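Big white table – the gallery

Last updated March 27, 2024

Quick one this month, sorry. New gallery for the big white table in the back workroom at Tovitus, as promised in the last newsletter and then not done. Captions are short. More when there's time, probably April.

For anyone new: the table is where everything lands. Sorting, small repairs, cable matching, the odd bit of wrapping when the front desk is full. We bought it second hand from the Trurano clearance for 80 pounds, plus 20 for the van. Best money we've spent in this building, and I include the kettle.

It replaced the two old desks pushed together, the ones with the gap down the middle that ate screws. Everyone remembers the gap.

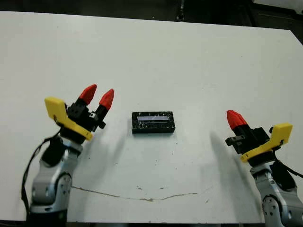 So, white. There was a long argument about white. The other choice at Trurano was dark green and a bit cheaper, and half of us wanted it because it wouldn't show the dirt. But you lose black screws on dark green, and black cables, and black everything else, and most of what we handle is black. White won. I still think that was right, though I'm the one who ends up wiping it so perhaps I should of voted the other way.

Wiping: warm water, drop of washing up liquid, soft cloth. Not the green scourers. Not the orange spray from under the sink either, that's for the floor. Dry it after, please, the water sits.

Rules for the table, as they stand:

Clear your own bits at the end of the session. Trays go back on the Rurnarex shelf, labels facing out.

No tea. No glue without a mat under it. The mats are in the bottom drawer, there were 3 of them last time I looked and I'd like there to still be 3.

Knives on the cutting board only. Even for one strip of tape.

Anything left overnight goes in the Lost and Waiting box by the door. The box gets emptied at the end of every month and we don't ring round.

Small parts get a pot. Jam jar lid will do. Loose parts roll, and then we're all on the floor with a torch.
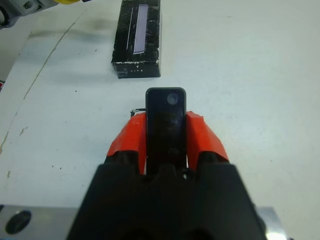 Small electronics are taking over the sorting, have been since Christmas. Old chargers, clock radios, bits of phones, things out of a drawer somebody's aunt had. The last count came to 900 pieces for the winter and that was before the second lot from Yu turned up in banana boxes. Most of it is quick to deal with, it's the little black things that hold everybody up. Take the one being held upright here, rounded corners, glossy face, a small round thing near the top that looks like a lens. Might be a camera, might be a sensor, I'm not going to guess in a caption. With these, anything you can't name in a minute goes in the Query tray with a slip. Don't bin it. Don't put it in with phones because it's shiny.

Slips are by the window. Write where it came from (Yu, Rurnarex, walk-in, whatever) and the date, and your best guess if you have one. Guesses are useful even when there wrong.

Thin wires – please don't pull them. Lift by the body of the thing. We've lost a fair few to tugging and once a wire is off nobody wants the job of putting it back on.

As for the surface, yes, it's marked. Scuffs, specks, a yellowy brown patch over to one side. I've had two messages asking if we should sand it and paint it. My vote is no, it's a work table. If someone wants to price up a new covering then bring the price to the April meeting and we'll look at it properly, but I'm not giving up the table for a week while paint dries.

Still wanted for the back room: shallow trays with lids, any size. Fine tweezers. A decent lamp that clamps, not the one that droops. Sticky labels, the small white sort. Banana boxes we have plenty of, thank you, no more banana boxes.

Older galleries are on the archive page – front desk, the shelves going up, the great cable untangle. A few of the links are broken, I know, its on the list.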